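Where Does the Water Go When You Pull the Plug?

Have you ever sat in the bath until your fingers went wrinkly, pulled the plug, and watched the water spin away with that funny slurping noise at the end? I used to put my ear down by the drain and listen. I was sure there was a small animal living in there. There wasn't (I was a little disappointed), but there is something pretty clever under the floor of your house, and it has been working hard every day of your life. It's called the plumbing.

Your house has two sets of pipes. One set brings clean water in. The other set takes used water out. They never meet, and plumbers are very, very careful about that, because you wouldn't want yesterday's bath water in your drinking glass!

Let's start with the pipes that bring water in. These are quite thin, and the water inside them is being pushed all the time, even at night when everybody is asleep. Plumbers call that push "pressure." It's a bit like a balloon when you pinch the end shut. The air is pressing to get out, and the moment you let go, whoosh! A faucet does the pinching. When you turn it on, you are letting go of the balloon.

The pipes that take water out work in a different way. Nothing pushes the water at all. It just rolls downhill, the way a marble rolls down a slide. So drain pipes are much fatter, and they are put in with a gentle slope, so gentle you might not notice it if you looked. If a drain pipe is too flat, the water sits there and sulks, and bits of food and hair settle to the bottom.

Now for my favorite part. Next time a grown-up opens the cupboard under the kitchen sink, ask if you can look at the pipe. It goes down, then it bends back up, then it goes off toward the wall, like a letter U that somebody drew in a hurry. Why would anybody bend a pipe like that?

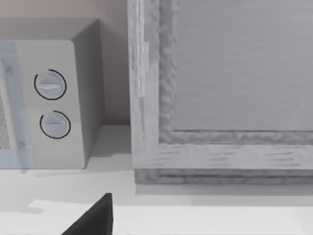
Pui-shan Hsiao wrote to ask whether the bend was put there to catch rings and marbles that fall down the sink. It's a very good guess, and plenty of rings have been rescued that way! But the bend has another job. It is called a trap, and what it traps is water. Every time you use the sink, a little water stays behind in the bottom of the U. That water makes a plug. Air can't get past it, so the smells from the sewer (and they are terrible smells, believe me) have to stay down in the sewer where they belong.

If a sink isn't used for a long, long time, the water in the trap can dry up, just like a puddle on the sidewalk in August. Then the smell creeps in. You can fix it by running the faucet for a minute, and I think that must be the easiest repair in the whole house.

There is one more secret, and you have to go outside to find it. Look up at the roofs on your street. Do you see short pipes poking up, with no smoke coming out of them? Those are vents, and they belong to the drains. When water rushes down a pipe, air has to come in behind it. Try this at the kitchen sink: fill a drinking straw with water, put your finger over the top, and lift it up. The water stays in! Now take your finger away. Down it goes. The vent on the roof is like the top of the straw with no finger on it. Without it, the drains would gurgle and glug, and the rushing water might even suck the plug of water right out of a trap.

And after all that? The fat drain pipes in your house join up into one big pipe, and it runs under the yard and out to the street. In many towns it meets an even bigger pipe there, the sewer, and goes off to a place where the water is cleaned. Some houses in the country have a tank buried in the yard instead.

So please be kind to your drains. Cooking grease goes in the trash once it has cooled, and never down the sink, where it turns hard like candle wax. Hair goes in the trash too. And if your bath is draining slowly, tell a grown-up while it's still a small problem and the bath mat is still dry.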